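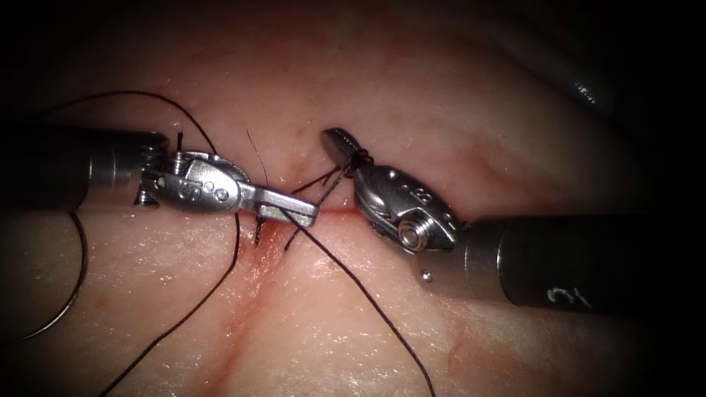

Norbert Jelínek asked at the first review why a service that spent most of its day idle needed 426 open database sessions, and whether anyone had tried running it with fewer. The minutes record the question and no reply. It is a reasonable place to begin this chapter.

Chapter 9
Connection Pools

9.1 Scope of the chapter
9.2 The cost of a connection
9.3 Anatomy of a pool
9.4 Sizing
9.5 Waiting, timeouts and refusal
9.6 Leaks
9.7 Pools in front of pools

Before reading this chapter you should be able to write a transaction that commits or rolls back cleanly (Chapter 6) and read a basic lock report (Chapter 8). The sections on queueing use only multiplication and division. Readers who have met Little's law elsewhere can skip the derivation in 9.4 and go straight to the worked case.

9.1 Scope of the chapter

A connection pool is a set of open database connections held by a program and lent to whichever part of the program needs one. The borrower runs its statements and hands the connection back. The pool decides how many connections exist, who gets the next free one, and what happens when none is free.

Those three decisions account for a large share of the faults that are reported as "the database is slow". In many such reports the database is doing very little. Requests are waiting inside the application for a connection, and the wait is charged to the query in whatever timing log the developer happens to be reading. The reverse fault also occurs: the pool hands out connections freely, the server accepts them all, and every query slows down together.

This chapter deals with pools inside a single program first, then with several copies of the program sharing one server, and last with a separate pooling process placed between the two. It does not cover replication or the routing of reads to replicas, which are left to Chapter 12.

9.2 The cost of a connection

Opening a connection involves several steps. The client resolves the server name and opens a network socket. If the link is encrypted, the two sides negotiate keys. The client then authenticates, and the server sets up whatever it uses to represent a session. On some servers that is a full operating system process; on others it is a thread or a smaller structure. The client library may then send statements of its own to set the time zone, the character encoding or the default isolation level.

For a report that takes a minute to run, this cost can be ignored. For a lookup by primary key it can exceed the cost of the lookup many times over. A program that opens and closes a connection for each such lookup spends most of its time on setup.

There is also a cost to holding a connection that is doing nothing. Each session occupies memory on the server. Depending on the product, it may also have to be examined when the server works out which row versions are visible to a new transaction. An idle session inside an open transaction is worse than one outside, as it can hold locks and can prevent old row versions from being cleaned up.

The pool exists to balance the first cost against the second. Too few connections and callers wait. Too many and the server carries sessions that contribute nothing, or runs more statements at once than its processors and disks can serve.

9.3 Anatomy of a pool

Pools differ in detail from library to library, but the following settings are found in nearly all of them. The names used here are the ones used in the rest of this book. Check your library's manual for its own terms.

Maximum size. The greatest number of connections the pool will hold open, whether lent out or free.

Minimum idle. The number of free connections the pool tries to keep ready. Setting this equal to the maximum gives a fixed-size pool.

Acquire timeout. How long a caller will wait for a free connection before the pool returns an error.

Maximum lifetime. The age at which a connection is retired once it has been returned. It guards against slow memory growth on the server and against firewalls that silently drop old sockets.

Idle timeout. How long a free connection above the minimum is kept before it is closed.

Validation. The test, if any, applied to a connection before it is lent. Some libraries send a trivial statement, others use a protocol-level ping, and others skip the test when the connection was used very recently.

Reset. The work done on a returned connection so that the next borrower finds it in a known state. An incomplete reset is a source of faults that are hard to reproduce: a temporary table, a changed search path or a raised isolation level left behind by one request turns up in another with no relation to it.

Of these, maximum size and acquire timeout have the most effect on behaviour under load and should be set deliberately. The others can usually be left at their defaults until there is a measured reason to change them.

9.4 Sizing

Let the arrival rate be the number of requests per second that need a connection, and let the hold time be the mean time, in seconds, between borrowing a connection and returning it. In a steady state the mean number of connections in use is the product of the two:

connections in use = arrival rate x hold time

This is Little's law. It makes no assumption about how arrivals are spread out or how the hold times vary, provided the system is stable over the period measured.

Note that hold time is not query time. A handler that borrows a connection, runs a short query, calls a remote payment service and then commits will hold the connection for the whole of the remote call. Reducing hold time is nearly always cheaper than raising pool size, and the usual means of reducing it is to move work that does not touch the database outside the borrow and return.

Worked case: the Juretti booking service

Juretti is a room booking service that will be used again in Chapters 10 and 12. It ran as six identical copies behind a load balancer, all using one database server named Trindade. Each copy had a pool with a maximum size of 70 and a minimum idle setting to match. Six pools of 70 gave 420 sessions. A further six were held by the reporting job and the monitoring agents, which brought the total to 426.

The peak arrival rate across all copies was 400 requests per second. The mean hold time at that rate was 100 milliseconds, or 0.1 seconds. By Little's law:

connections in use = 400 x 0.1 = 40

At the busiest point of the day, then, a mean of 40 connections were lent out, against 420 provided. The figure of 70 was traced to a configuration file copied from an earlier project, Futow, which had run as a single copy on different hardware. When Juretti was scaled from one copy to six, the pool setting was carried along unchanged and the total rose with it.

It would be wrong to conclude that the pools should together hold exactly 40. The law gives a mean, and a system sized at its mean will spend a good part of its time with callers waiting. Arrivals come in bursts, and the load balancer does not share them evenly among the copies. Some headroom is needed, and the amount depends on how variable the hold times are and how long a caller can be allowed to wait.

An upper bound comes from the server. A statement that is actively running needs a processor or is waiting on a disk. Once both are fully occupied, admitting another statement increases the time taken by all of them without increasing the number completed per second. The bound should be found by test on the actual hardware — raise the number of concurrent sessions in steps, plot completed transactions per second, and note where the curve flattens. The total of all pools should sit at or below that point. If the calculated demand lies above it, a larger pool will not help, and the options are a shorter hold time, a faster server or less work.

9.5 Waiting, timeouts and refusal

When every connection is lent out, the next caller joins a queue. The acquire timeout sets how long it stays there. Many libraries ship with a default of 30 seconds, which suits a batch job and suits very little else. A person waiting on a web page has usually pressed reload well before then, and the reload joins the same queue behind the abandoned request.

A shorter timeout turns an invisible delay into a visible error. Developers are often reluctant to make this trade. Consider what happens without it. Requests pile up, each holding memory and a thread in the application. The health check, if it also needs a connection, fails. The load balancer removes the copy from service and sends its traffic to the others, whose queues are already long.

The rule adopted in this book is that the acquire timeout must be shorter than the timeout of whatever is calling. If the load balancer gives up after five seconds, the pool should give up sooner, so that the error returned is one the application has chosen and logged.

Three measurements should be recorded for every pool from the day it is deployed: connections in use, callers waiting, and time spent waiting to acquire. The third should be stored as a distribution. A mean wait close to zero is consistent with a small number of callers waiting a very long time.

9.6 Leaks

A leak occurs when a borrowed connection is never returned. The pool continues to count it as in use. Each leak reduces the working size of the pool by one until none remain, at which point every caller times out while the server reports almost no activity.

The common cause is an error path. The following outline, in the notation of Chapter 2, contains a leak:

conn = pool.acquire()
rows = conn.query(sql)
if rows is empty then return NOT_FOUND
pool.release(conn)
return rows

The early return skips the release. So does any error raised by the query. The corrected form places the release in a block that runs on every exit:

conn = pool.acquire()
try
 rows = conn.query(sql)
finally
 pool.release(conn)
if rows is empty then return NOT_FOUND
return rows

The test for an empty result has also been moved below the release, which shortens the hold time slightly. Oratile Kruger's audit of the Sultimlow code base, reprinted in Appendix C, lists the variants of this fault by language and is worth reading alongside Exercise 9.4.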